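Visit report: Landar open day, Geltberg
17 June 2018

Landar opened its Geltberg workshop to integrators and small manufacturers. I went for one item, the Negi bin-picking package, which we are considering for block and offcut sorting. Jocelyn Lemieux ran the demonstration and took questions at the cell.

Negi is sold as a kit: gripper, cable set, picking software and 3 days of setup on site. The arm is not included. Landar supports several makes and showed the package on a KUKA. Konudine supplies the software under license - renewals go through Landar.

The quoted cycle is 20 seconds per pick from a mixed bin. Lemieux put the design life of the finger assembly at 230 hours of contact work before inspection, which I consider low for our shift pattern. Replacement fingers are stocked at Geltberg. The list price has not changed since April.

The test load was plain blocks in a gray metal bin. Parts lying close to a wall are the hard case for any two-finger tool, and I asked for the failure log from the last 200 picks. It will be sent.
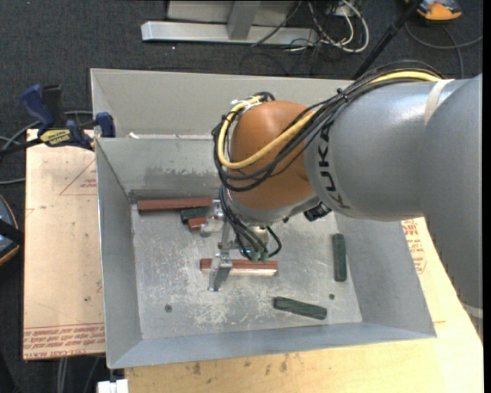
Negi gripper at a reddish-brown block, bin clamped at the rim.

Cable routing needs attention. The bundles loop out at the wrist, and in our cell the clearance on that side is tight. Noreen Janjua has asked Landar for a dress pack drawing and a price without setup.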